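Grurlow play kitchen corner gets a restock

17/02/2022
12 comments | 33 shares

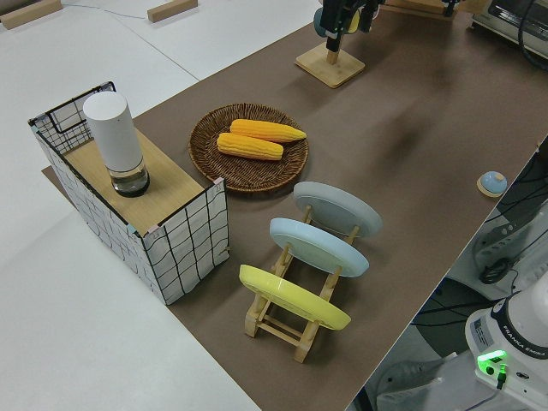 Corn on the wicker tray, plates in the wooden rack.

The play kitchen at the Grurlow toy library is back in use after a winter with hardly anything in it. New bits went out on the long brown tabletop this week - two yellow corn cobs, a dark brown woven tray to serve them on and a small wooden dish rack with plates in pale grey, light blue and yellow.

Money came from a raffle at the Daltmont hall in September, which made 250 pounds. Of that 200 has gone on kitchen things, the rest is being kept back for replacments. Plates go missing. So do spoons.

Families can use the corner during normal opening hours, no booking. Borrowing is differnt - the kitchen sets stay put for now, though the Cárdenas Road branch hopes to have one to lend by the autumn.

The library has 100 member families, up on last year, and joining is still free for anyone in Grurlow or Daltmont. Under fives need a grown-up with them at all times.

Old play food in decent nick is welcome, drop it at the front desk. Nothing with batteries please. Pretend bread especially wanted.

Share | 12 comments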